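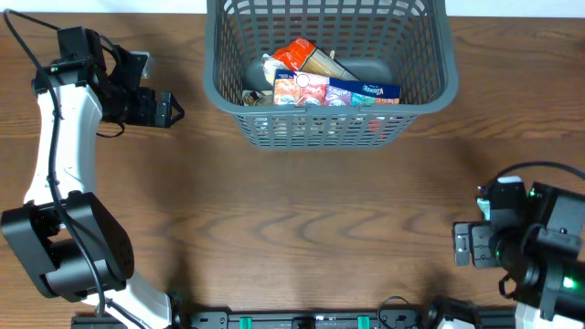 Home Articles Issues Authors Contact

4. Minimum stay rules and gaps in the booking calendar

4.1 Background to the rules

Most self-catering owners in the two study areas set a minimum stay. In Gumstead the usual rule in the summer months is a full week, with a fixed changeover day. In Clernby, where more of the properties are let by agents, the rule is looser and many owners take short breaks of three nights all year round. The rules are often older than the online booking systems that now apply them. Several owners told us they had kept the terms that came with the property when they bought it and had not looked at them since.

A minimum stay has a plain purpose. Cleaning and laundry cost much the same whether guests stay for two nights or for fourteen, so a longer booking spreads the cost. The drawback is that a fixed rule leaves gaps. If one party leaves on the fourth of the month and the next arrives on the ninth, the nights between cannot be sold under a seven-night rule, even when there are people who want them. We call these stranded nights.

4.2 Data

The booking records come from Kastamance, an online agency that lists cottages, lodges and flats in both areas. After removing owner stays, cancelled bookings and records with no arrival date, we were left with 1,544 bookings. Each record gives the arrival and departure dates, the size of the party, the price paid and the date on which the booking was made. It does not say how far the guests travelled or whether they had stayed before.

Calendar data came from Sirko, the software most of the agents use to manage changeovers. Sirko stores the minimum stay that applied on each night, so we could tell a night that was empty for lack of demand from a night that could not have been booked at all. This is the main advantage over earlier work, which had to guess the rule from the shortest booking on record.

Larger houses sleeping 11 or more were left out. There were few of them, and they are mostly let for family parties and follow a different pattern through the year.

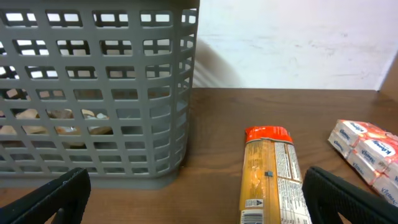

Figure 3. Grey plastic basket with slotted sides, on a tabletop.

4.3 How stranded nights were counted

A night was counted as stranded if it met both of the following conditions: it was unsold on the day itself, and the run of free nights it belonged to was shorter than the minimum stay in force. Nights blocked for repairs were not counted. Where an owner had changed the rule part way through the season, we used the rule in force one week before the night in question. Using two weeks instead made very little difference to the results.

Some 300 of the gaps we found were at the edges of the school holidays, where a weekly rule meets a short-break rule. These are hard to class. A guest could have booked the last nights under one rule but not the first, and Sirko does not record which rule the owner would have applied. We have kept them in the main results and report the figures without them in the appendix.

4.4 Late changes to the rule

Agents in Clernby commonly drop the minimum stay when a gap is still open close to the date. In Gumstead this is rare. Owners there gave two main reasons – the cleaner could not be sure of being free, and regular guests who had paid for a full week might object to others paying for less. Neither reason can be tested with booking records alone, so we asked a small group of owners to keep notes over the winter. The entries vary a good deal in length. One is given below as written, with the name of the property taken out.

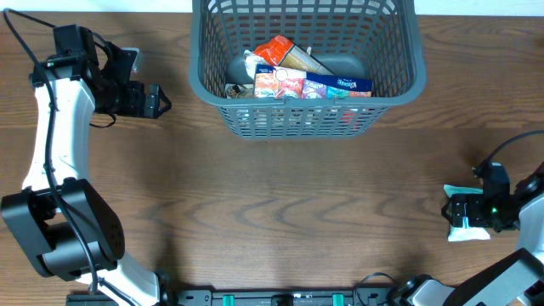
CLERNBY, February

Two enquiries for the gap before half-term, both for two nights. Said no to the first as the rule was still set at four. Changed it to two in the evening and the second party booked before nine. Linen was already back so no extra trip. Put the rule back to four for March and will look at it again if Easter is slow.

The other notes from Clernby are similar in kind. Owners watched the calendar, changed the rule by hand and then changed it back. In Gumstead the notes mostly record enquiries turned down, with no change made afterwards.

We use cookies to remember your settings and to count visits. Accept Manage settings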